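Undorance Home Handling Guide
Section 11: Clothes on Soft Furniture

1,786 shares | 14 comments

Written by Hiu-tung Kuo for the Sarkbridge household trial. Checked by Shuk-fan Fung.

Please read Section 10 (hand controls and stop button) before you start with this one. In this section the two-arm unit works with loose clothes on a sofa. It is slower than the table work, and you should expect more failed grasps.

11.1 What the unit can do today

Many people ask us if the machine can already fold the laundry. The answer in this version is: some of it, with a person near. Towels on a flat table are quite reliable. Shirts on a table are acceptable if the collar is easy to find. Shirts on a sofa are still difficult, because a soft seat gives way when the fingers press on it, and the unit can take the sofa fabric together with the shirt.

We included the sofa in the trial anyway. In most homes the clean clothes land there first, and a helper that works only at a special table does not save much work for the family.

11.2 Prepare the seat

1. Remove blankets, remote controls and small toys from the seat.
2. Push the back cushions firmly into place. A cushion that falls forward will stop the program.
3. Put no more than two garments on the seat for the first session.
4. Leave the garments as they fall. Do not smooth them with your hand, or the test tells you nothing about a normal day.
5. Close the curtains if direct sun falls on the seat.

NOTE: Start with a seat of one plain color and clothes of a different color. Patterned covers are supported from the next version, planned for January.

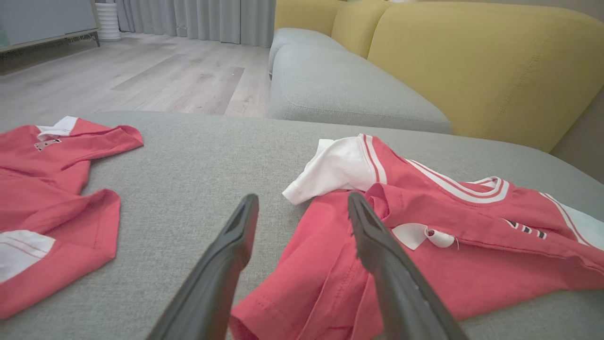 Choosing a grasp point is the step where the operator can help most. The planner, which we call Dukavau, looks for a free edge of cloth with nothing under it except the seat. On a garment with many trims it finds too many edges and may change its mind several times. Two red shirts on a gray sofa are easy to separate from the seat by color, but they are not easy to separate from each other, and the jersey on the right is bunched up so that its white collar flap, the striped neckline and the small care tag all lie close together. In such a case set the point yourself on the touch panel. Choose a shoulder if you can find one. A collar is the second choice.

CAUTION: Never set the grasp point on a care tag. The tag can tear, and a loose thread can wind around the finger tip. If you see thread on a finger, press STOP and remove it with the power off.

11.3 First lift and spread

1. Stand on the side of the unit where you can reach the stop button.
2. Select CLOTH, then SOFT SURFACE. The arms will move at the reduced speed.
3. Set the grasp point, or accept the point which Dukavau offers.
4. Press CLOSE one time. Wait for the tone.
5. Press LIFT SMALL. Look under the garment. If the sofa fabric is rising too, press OPEN and begin again from step 3.
6. With one shoulder held, press SPREAD. The second arm goes to the opposite side of the garment.
7. When the garment lies mostly flat, press HOLD and check it before you continue to folding.

It is normal that step 6 needs more than one try. The second gripper must find its corner while the first one is already pulling the cloth, and every small pull moves the corner a little. Please do not help with your hand between the fingers – use the RETRY button and wait.

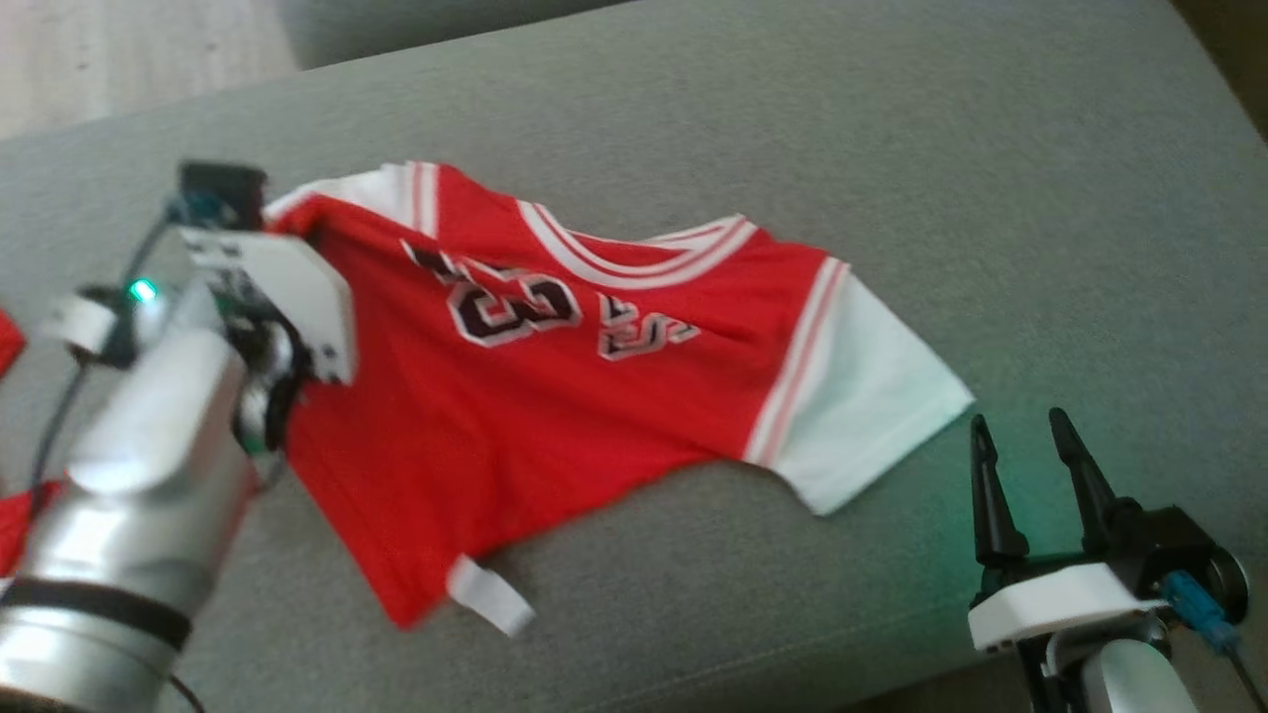
After three retries the program asks if you want to continue. We advise to answer NO, open both grippers, and let the unit return to its home position. Then turn the garment over by hand and start again. It takes less time than a fourth and fifth retry, and the result is usually better.

11.4 Common messages

SURFACE GRIP: The fingers have taken the sofa cover. Open, raise the approach height by one level, try again.

EDGE LOST: The camera does not see the second corner. Check if a sleeve is folded under the body.

TWO ITEMS: The garments touch each other. Move one of them to the far side of the seat.

PRINT CONFUSION: Large numbers or stripes are read as folds. Turn the printed side down.

11.5 Record of the trial

Until now the Sarkbridge group has logged 1,425 lifts on soft seats. We do not give a success rate in this guide, as the homes are very different and the operators also. For your own record, write down the garment, the grasp point and the number of retries. Hsu mode (automatic logging) can do this for you, but it does not save the grasp points which you set by hand, so these must still go on paper.

Folding after the spread is described in Section 12. Use it only when the HOLD check in 11.3 was passed.

Last revised 28 November 2024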